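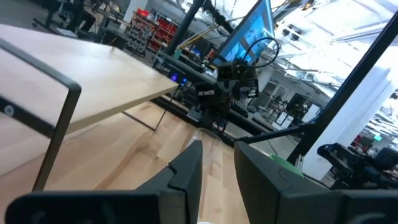 Visit report: Misteck workshop, Gremenska building
Wednesday, December 4, 2024

The Misteck open day is meant for people who are fitting out a workshop of their own, or putting right one that was fitted out badly the first time. We belong to the second group. Our unit at Cullis has had the same benches for years, and the lease on the extra bay starts in April, so I went along with a tape measure and a list of questions. Notes follow in the order I wrote them up, which is not quite the order of the tour.

Floor

The main room has a light maple floor in long boards. I had expected painted concrete, and so had most of the group. Rizal Siregar, who led the tour, said the floor was there when Misteck took the lease and that they had priced covering it twice and decided against it both times. The boards take castors well enough, provided the castors are soft. Hard nylon ones had left tracks in one corner within a month, and those boards were sanded and refinished at Misteck's cost.

Two points for our own bay. Timber moves with the seasons, so anything that has to stay level needs adjustable feet and a check when the heating goes on and again when it goes off. Siregar does this with an ordinary spirit level and writes the result on a card. Secondly, swarf and grit have to be kept off it. The metalworking machines are in a separate room with its own door mat, and shoes are brushed on the way out.

Tables

The tables have pale wooden tops on black metal frames, with rectangular legs and a thin rail along the underside. They are bolted together, and this was the part of the visit I found most useful. Our welded benches cannot be altered without a day's work and a hired grinder. A bolted frame can be taken down, carried through a normal door and put up again by two people. Siregar gave 40 minutes as the usual time for one table, which I would call optimistic for anyone who has not done it before.

The drawback is that bolts work loose. Misteck checks every frame at the start of the month and marks each bolt head with a paint pen after tightening, so that movement shows. I asked whether they had tried thread lock. They had, and gave it up on the grounds that the tables are moved too often.

The crossbar is set low, near the floor. It stiffens the base, but anyone sitting at the table for long will put their feet on it — one of our party did so within a minute — and it makes sweeping underneath slower. I would ask for it to be set back if we order the same pattern.

The tops are fixed from below. They are treated as a consumable and turned over once before being replaced. Ekwueme, the joinery firm that supplies them, will cut to size for orders of any quantity, with a delivery charge of £70 in the area.

Storage

Small parts are kept in rows of small bins on a tall rack, with red drawers stacked at one side. The rule is that fixings in daily use go in open bins and anything bought for a particular job goes in a drawer. The parts list runs to 700 lines, of which 100 are reordered automatically when the stock falls below a set level. The remainder are checked by eye.

I have doubts about open bins. Ours collected dust and the wrong washers, in that order. Siregar's answer was that a closed drawer hides the same problem for longer, and that his people put things back more reliably when there is no drawer to pull. I did not find this wholly convincing, but the stock sheet he showed us was in better order than ours.

The rack is fixed at the top as well as at the base. Heavy items go on the lowest rows. We do neither at present and should do both before the move, whatever else is decided.

Access and facilities

The Gremenska building is a ten-minute walk from the station. The goods lift was out of service on the day, and deliveries were coming up by the stairs. Parking at the rear is by permit and the attendant does check. Tea was provided in the corridor. The tour was advertised as one hour and took nearly two, mostly because of questions about flooring.

Points to follow up

Price for bolted frames in our two sizes, with the crossbar set back.
Sample of the tabletop from Ekwueme, untreated, to test with our own oil.
Soft castors for the trolleys we already have.
Wall fixings for the Cullis racks — to be done this month.

The next open day is in April, too late for our order, though the metalworking room will be included in the tour and I would go again for that.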